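ポピュラー音楽制作論 講義資料 第4回
16分音符系グルーヴの記述とステムの整理

前回の補足
前回はファンク系リズムの基本形として、1拍目の強調、2拍・4拍のバックビート、16分音符単位のゴーストノートを扱った。ゴーストノートの音量については質問が多かったため、次の点を追記する。譜面上の括弧付き音符は相対的な弱音を示すだけで、具体的なベロシティ値は指定しない。採譜課題では強・中・弱の3段階で表記し、中間値は使わないこと。

1 用語
本資料でのグルーヴは、格子(グリッド)に対する発音時刻のずれと音量の配列が、一定の周期で反復される状態を指す。聴取者の印象や身体的反応は含めない。周期は原則として1小節または2小節とする。
オンセットは音の立ち上がり時刻である。打楽器では波形の最初の急峻な上昇点、ベースでは弦の接触ノイズを除いた基音の立ち上がりを採る。両者の採り方が異なるため、キックとベースのずれを論じるときは、どちらの定義で測ったかを必ず併記する。
スウィング率は、隣り合う2つの16分音符の合計長に対する前側の音符長の割合である。50%が均等、三連符系の完全なシャッフルが66.7%に相当する。

2 計算例
テンポをBPM 83、スウィング率を58%とする。
4分音符の長さ 60 ÷ 83 = 0.7229秒
16分音符の長さ(均等時) 180.7ミリ秒
16分音符2つの合計 361.4ミリ秒
前側の音符 209.6ミリ秒
後側の音符 151.8ミリ秒
均等時に対する裏の遅れ 28.9ミリ秒
分解能960ティックの場合、16分音符は240ティック、裏の遅れは38.4ティックである。多くのシーケンサーは整数に丸めるため38ティックとなるが、この差は0.3ミリ秒程度で、今回の分析では無視してよい。
同じスウィング率でも、テンポが上がれば遅れの絶対値は小さくなる。異なる曲を比較する際、ミリ秒だけを並べた表は不適切である。率とテンポの両方を記載する。

3 測定手順
分析対象は配布音源「Imalholm」のインストゥルメンタル版とする。ドラム、ベース、クラビネット、ホーンが個別のファイルで収録されている。
(1) 各ファイルを解析ソフトAlerに読み込み、サンプルレートが揃っていることを確認する。
(2) 最初の4小節で基準テンポを決める。カウントは基準に含めない。
(3) パートごとにオンセットを検出し、誤検出を手作業で除く。クラビネットはミュート音が二重に検出されやすい。
(4) 最も近い格子点との差を、遅れを正、先行を負として書き出す。
(5) 小節内の位置ごとに中央値と四分位範囲を求める。
教員側で同じ手順を行ったときのオンセット総数は、除去後で1647個であった。各自の総数がこれと一致する必要はないが、大きく異なる場合は検出の閾値を見直すこと。ホーンは立ち上がりが緩やかで値が安定しないため、レポートでは参考値として扱う。

4 ステムの分類
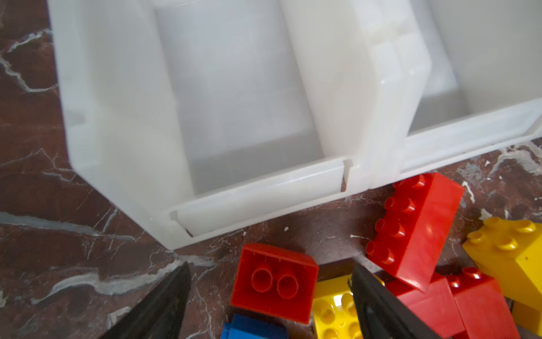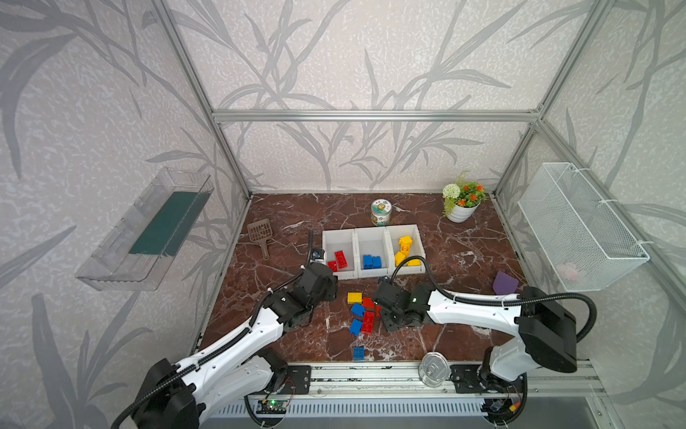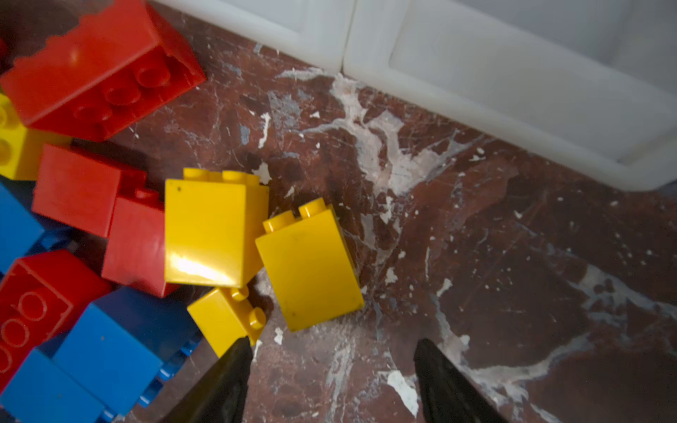 ステムとは、役割の近いトラックをまとめて書き出した音声ファイルである。本講義ではリズム、低域、上物の3群に分ける。リズム群はドラムと打楽器、低域群はベースとシンセベース、上物群は鍵盤、ギター、ホーン、声とする。群の数を先に決め、各トラックの所属を一つに限定することが要点で、2枚目の写真の白い箱で左の区画が赤、中央が青、右が黄のブロックだけになっているのと同じ分け方である。区画ごとの個数は赤2、青2、黄4と揃っていないが、ステムでも群ごとのトラック数を揃える必要はない。上物群が最も多くなるのが普通である。
分類に迷うものとして、キックに重ねたサイン波がある。音域は低域群に近いが、発音の契機はキックにあるためリズム群に入れる。ベースのスラップ音だけを別録りしたトラックは低域群とする。判断の基準は音域より発音の契機を優先する。
残響などの送り先エフェクトは、送り元の群に含めて書き出す。複数の群から同じリバーブに送っている場合は、群ごとにソロで書き出すと合算時にほぼ原音に戻るが、後段にコンプレッサーがあると戻らない。マスターのコンプレッサーは外しておく。

5 ファイル名の規則
曲名、群名、テンポ、版番号の順に、半角の下線でつなぐ。
例 Imalholm_rhythm_83_v1
日本語、空白、括弧は使わない。曲頭の無音は削らず、すべてのファイルの開始位置と長さを一致させる。途中から鳴る楽器も同様で、無音部分を含めて曲頭から書き出す。ビット深度は24とし、ノーマライズはかけない。

6 声とグルーヴの関係
ラップや歌の発音時刻は、子音の位置と母音の位置で測定値が変わる。日本語では母音の開始を採る方法が比較的安定する。英語では語頭の子音連結が長く、母音の開始を採ると全体が遅れて見えることがある。
Flistellの配布音源では、声はバックビートに対して後ろに置かれる箇所が多く、フレーズ末尾では格子に戻る。この変化を平均値で示すと相殺されるため、フレーズ内の位置別に集計する。MacLeodのリミックス版は声の素材が同一で、ドラムの裏だけが後ろへずらしてある。声のずれを格子から測れば両版で同じ値になるが、スネアから測れば異なる値になる。どちらを基準とするかをレポートの冒頭に書くこと。

7 課題
配布音源から連続する8小節を選び、次の資料を作成する。
・パート別のずれの表(中央値と四分位範囲)
・スウィング率とその算出に用いた小節番号
・3群に分けたステム一式
・分類の判断を要したトラックの一覧と、所属を決めた根拠
本文は1200字以内とし、表と一覧は字数に含めない。「ノリが良い」「重い」などの評価語を使う場合は、対応する測定値を同じ文の中で示すこと。曲の聴取環境(ヘッドホン、スピーカーの別)も末尾に記す。

次回の準備
次回はホーンセクションの短い反復句と、ベースラインの休符の配置を扱う。測定結果の表を持参すること。Alerの作業ファイルは版によって互換性がないため、表は必ずCSV形式でも保存しておく。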